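"A board shows you what is waiting"

Clastis is a small bindery in Cevberg, in a house which was built in 1869. I visited the owner in July, when the town is quiet and she has more time for talking. She asked me to leave her name out, as her customers know the shop and not her, and she likes it so.

She repairs old books, mostly family Bibles and cookery books. "People bring me the book of their grandmother with flour still between the pages," she said. "They ask me to clean it, and then they say, please, not too much."

In one year she takes 63 repairs, and she does not want to take more. Before, she accepted 100, and she remembers that year badly. She worked in the evenings, her hands were hurting, and two books went back to their owners with the wrong endpapers. "I had everything written in the computer, very nice, with colours. But I never looked in it."

Now each job gets one paper note. When the book is finished, the note comes down and goes into the parcel with it. Some customers write to her later that they have kept the note.

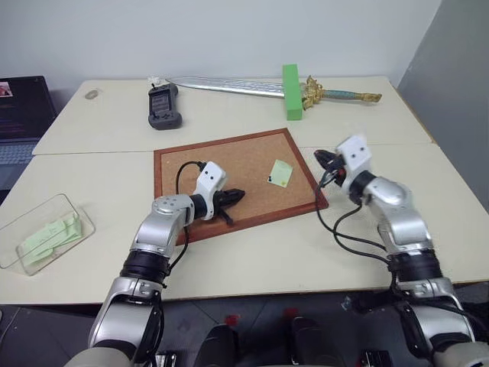 A small green note pinned on a cork board.

I asked her if such a way of working is not a bit slow. She laughed at this and went to check her glue pot. "Slow is the glue," she said when she came back. "It needs 12 hours under the press. I can write many notes in 12 hours."

The leather comes from Meng, a tannery on the other side of the river, and she goes there by bicycle. She chooses each skin herself and complains that the dark brown has become difficult to find. For thread she is less strict.

She has no plan to take an apprentice, although two young people have asked. The room is narrow and she likes to have the radio loud. On the day of my visit she was sewing a hymn book, and she wanted to finish it before the post office closed.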